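Ticket 798: Policy scores well offline, sulks on the bench

Project: Grorum (hand-held gripper demonstrations)
Component: Nurum, the trajectory filter
Opened by: Mererid Cadwaladr
Priority: Medium, raised to High by me, lowered to Medium by someone else
Status: Fix merged, one question still open

Summary

The grasping policy trained on the January recordings has a lower validation error than anything we have produced so far. Put it on the arm and it approaches the cup, stops short, and closes its fingers on air with great confidence. The older policy, with its much worse error, picks the cup up. I would like the numbers and the cup to agree, and I am prepared to side with the cup.

Steps to reproduce

1. Check out the Grorum main branch and train on the January set, 600 demonstrations, default settings.
2. Run the offline evaluation. Feel pleased.
3. Run the same checkpoint on the arm with the cup anywhere on the mat.
4. Stop feeling pleased.

Things that were not the problem

Gripper calibration. Redone, came out the same as before.

The cup. I was asked whether it was the same cup. It is the same cup.

Latency. Dankwa logs the delay between observation and command, and the trace is as flat for the bad policy as for the good one.

Training seed. Tried 2, got the same behaviour from both, down to the little pause before it grabs nothing.

Log

Monday, February 22, 2021
Replayed the demonstrations one at a time instead of looking at the averages, as I should have done at the start. A good share of them end before the fingers close. The hand comes down, gets near the object, and the recording simply finishes. The raw files are fine and carry on to the lift. Something between raw and training is trimming the tails.

Next morning
It is Nurum. The filter throws away any stretch where tracking confidence drops below the threshold, and if the stretch runs to the end of a file it throws away the rest of the file as well. Confidence drops most when the view is busy or the gripper tips upwards, and people tip it a great deal when they are carrying something and talking to a colleague. Pulled a frame from the rejected pile to see what the tracker was being asked to cope with: ceiling, strip lights, blinds, half the room and a good deal of our own hardware. 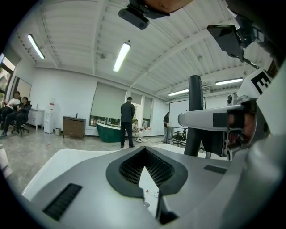
Afternoon
Wrote a version of the filter that flags low-confidence stretches and keeps them, with a lower weight in training. Also removed the rule about the end of the file. The comment beside that rule read "tidy up". The commit is mine.

Result

Retrained on the same 600 demonstrations with tails intact. Validation error went up, so by our own published measure the policy is now worse. On the arm it closes on the cup and lifts it. I ran 200 trials overnight on the Pomau bench and the air-grabbing did not come back. There were failures, mostly the cup being nudged over, which is at least a failure that involves the cup.

The old validation set had been through the same filter, so it contained hardly any grasps to get wrong. We were marking the exam after tearing off the difficult page.

Still open

Do we keep the offline error in the paper draft? My view is that it stays, in the same table as the bench trials, with a note on the filter. Removing it would save a column and cost us the interesting bit.

Please do not rerun the January evaluation with the old validation split until the new one is tagged. It will tell you lovely things.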